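Sorting and dating small parts before storage

Normand Kennedy
Stores notes, Kellthorpe

Clear a flat surface before starting. Tip out one drawer at a time and finish it before opening the next. Mixed drawers are the usual cause of lost fixings.

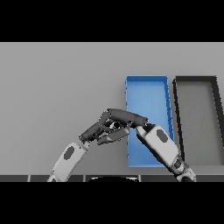

Sort by thread first, then by length. Metric and imperial threads must be kept apart — an M6 bolt will start in a 1/4 inch nut and then bind. Check doubtful pieces with a thread gauge.

Wipe off old oil with a dry cloth. Rusted parts go in white vinegar for 60 minutes, then are rinsed and dried fully.

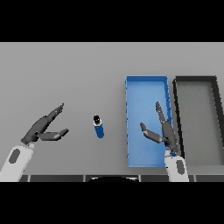 Label each container on the front and not on the lid, as lids get swapped. Write the size, the length and the month of sorting, e.g. M6 x 30, July. Pencil on masking tape lasts well enough indoors.

No drawer should hold more than 300 pieces. Above that the runners on the Norker cabinet begin to sag.
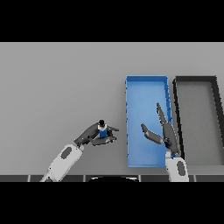
Washers are stored by inner diameter. Thread them on wire if the drawer is shallow, and twist the ends shut.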